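Inskip Facilities Service Desk
Request history: Rarnville building, second floor
Category: Heating and ventilation
Subject: Uneven room temperature and repeated thermostat lockout
Status: Closed

Initial report

The occupants of the east rooms report that the temperature does not hold at the set point during the morning. The wall thermostat accepts a new setting and returns to the previous one within the hour. On two mornings the display showed a lock symbol and would not respond to the buttons. The west rooms on the same floor are not affected.

Service desk response

Your request has been received and assigned to the heating group. Please leave the thermostat at its present setting until the first visit is complete. Portable heaters may not be used on this floor, as the outlets share a circuit with the copy room.

First visit

The technician checked the thermostat wiring and found all terminals tight. The unit was restarted and the lock symbol cleared. Supply air was measured at each of the seven ceiling vents in the east rooms. Five gave normal readings. The two nearest the stairwell gave weak flow, and the damper serving them was found partly closed. The damper was opened by hand and the linkage marked for follow-up.

The schedule stored in the Skivalell control panel was also reviewed. It still contained the summer hours, under which the east zone is released from setback at 10:00 a.m. The winter schedule had been entered for the west zone only. This accounts for the thermostat returning to its earlier setting, as the panel overrides any local change made outside occupied hours.

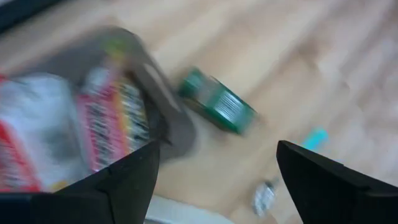
Man-lok Mok replied that the east rooms were warmer by midmorning after the visit but that the two rooms by the stairwell remained uncomfortable until lunch. The reply asked whether the damper had closed again, and whether staff could be given permission to change the setting themselves before 10:00 a.m.

Service desk response

Local changes outside occupied hours cannot be enabled for a single room. The winter schedule has now been copied to the east zone, with occupied hours beginning at 7:00 a.m. No action by staff is needed. A second visit has been requested for the damper.

Second visit

The damper was again found partly closed. The actuator, a Bovska unit, was drifting from its commanded position and did not complete its full stroke under test. It was replaced from stock and the linkage was adjusted. Airflow at the two stairwell vents was then nearly 200 cubic feet per minute each, in line with the other vents on the branch. The lock symbol did not return during the visit.

Parts used: one damper actuator, one linkage clip
Work order: 435

Closing note

The east zone was monitored through the panel for the rest of November. The set point was held during occupied hours and no further lockout was recorded. The old actuator has been tagged for return. If the condition comes back, please reply to this request and quote the work order number so that the history stays in one place.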